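Gripper stalls and unexpected arm stops: frequently asked questions

What happened in November?
During an unattended run on the two-arm station, the center arm closed on a block, reported a completed grasp, and kept driving its fingers. The motor current stayed above the limit for 4 seconds before the controller cut power. The arm sagged onto the tabletop. No one was inside the barrier.

Why did the controller report a good grasp?
The grasp flag was set from finger position only. The fingers had stopped at a width inside the accepted range, so the flag went true. Current was logged but not checked. Fault 391 (sustained overcurrent, gripper axis) was raised late, after the filter window had been widened to suppress false trips.

Is the station back in use?
Yes, at 50 percent speed, attended only. The same kinds of objects are used as before: blocks, a cup, a bowl, a small bucket, the red box with the knob.

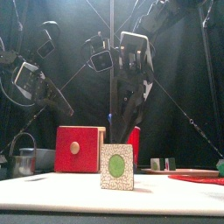

Jolow Manipulation Lab | Station Safety and Maintenance

Can both arms work over the table at the same time?
Not at present. One arm must be parked in the raised position before the other is enabled. The software interlock for shared space is still under test on the Darkel bench and should not be relied on.

What do I do if fault 391 appears?
Press the emergency stop. Do not clear the fault from the console first. Support the arm by hand only after the drive lights are off, then open the fingers with the manual release. Save the log before restarting. A restart overwrites the current trace.

The arm stopped but there is no fault code. Is it the same problem?
Usually it is a dropped camera link. Check the connector at the wrist camera and the cable along the arm. If the link drops 3 times in one session, tag the station out.

Were any parts replaced?
The gripper motor and its driver board. The fingers were inspected and refitted. The Sonell driver now trips after one second, and the filter window is back to its original setting.

Who can change the current limits?
Marcelino Villalobos. Requests go in the station log with the old value, the new value and the test that supports the change.

Does this apply to the Sheikh station?
The reporting steps do. The fault numbers differ; see the sheet on the cabinet door.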